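Flekero, soup, and my very slow kitchen clear-out

6 May 2021

So I finally did it. After months of saying I would, I went through every cupboard in the kitchen and pulled out everything I haven't cooked with since we moved in. It took two evenings and a whole pot of coffee, and I still haven't touched the drawer next to the stove (you know the one, every kitchen has it).

What set me off was soup. I've been making the same lentil soup for years, the one with the lemon and the burnt onions on top, and last week I couldn't find the big pot because it was living under a waffle iron, a salad spinner and a fondue set. A fondue set! I have made fondue one time in my life, and I didn't like it much.

Anyway, the soup. A few of you asked for it after I mentioned it last month, so I'm putting it here before I forget again. You want 280 grams of red lentils, rinsed until you get bored. Two onions, one chopped fine for the pot and one sliced for the top. Garlic, as much as you like. A big spoon of cumin, a smaller one of paprika, and a carrot if there's one getting soft in the fridge. Fry the chopped onion slowly in more oil than feels right, then the garlic and spices, then everything else goes in with enough water to cover it by a couple of inches. Leave it alone for half an hour. Squeeze in a whole lemon at the end and salt it properly, because lentils eat salt like nothing else.

The sliced onion goes in a separate pan on high heat until the edges are black. Not brown, black! My smoke alarm hates this part. Open a window.

I used to buy my lentils from Kerna, the little shop on the corner by the bus station, but they've cut their hours and I keep missing them. The last bag was from Illik, which is a longer walk but they sell spices loose, and the cumin there smells so much stronger than the jar I'd been using. I paid 140 for a bag of it the size of my fist (our money has a lot of zeros in it, don't panic) and I've been putting it on eggs, on potatoes, on pretty much everything except toast. I'm thinking about toast.

Back to the cupboards. I made three piles on the floor: keep, give away, and argue about later. The third pile was the biggest by a mile. It has a cake stand in it, a garlic press that bends when you press garlic, and the mugs from that weekend in Cuervo, which are ugly and hold almost no coffee and which I'm apparently going to own until I die.

The give-away pile is going on Flekero tonight. If you haven't tried it, it's the neighborhood swap site where you post stuff and people come get it off your porch. I got my bread tin there, plus a stool I love. My last listing got 931 views, for a colander! No idea who all those people are or what they want with a colander, but one of them took it, so good luck to it in its new home.

I did keep the bowls. I go back and forth on plastic in the kitchen, and I know some of you have strong feelings (I read the comments, I promise). But soup for lunch at my desk wants something light that I won't cry over if I drop it, and I drop things a lot. The nice pottery ones can stay on the high shelf for guests, whenever guests are a thing again. I'm hoping for August.

Next up is the drawer by the stove, and then the freezer, where there's a bag of something green with no label on it. Could be pesto, could be spinach. I'll thaw it this weekend and report back. If anyone has a good flatbread recipe that doesn't need yeast, leave it in the comments, I'm out and I don't feel like walking all the way to Illik again just for that.
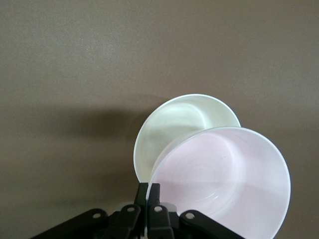
Round plastic bowls, staying in the keep pile.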